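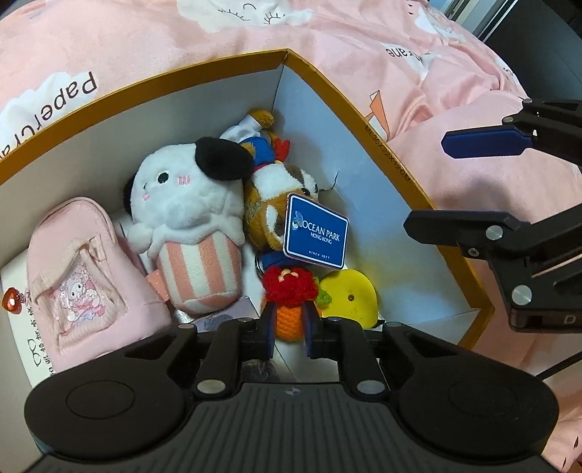
Zinash Ayele thinks we should stop calling the keepsake boxes sorted when all we have done is close them, and I can't say she is wrong.

Progress report, Shiferaw toy and keepsake sorting, October

We planned for 141 boxes. About 100 have been gone through. The plush toys are quick. Key rings, cards and small crocheted pieces are slow, and the schedule allowed no extra time for them.

Of the $800 grant, $677 is spent, mostly on boxes and labels. Tiruwork Demissie expects the rest to cover November. I doubt it.

The item list still says "misc. soft toys" far too often. I would hold off on a second grant until Tsehay Asfaw has checked a few boxes against it.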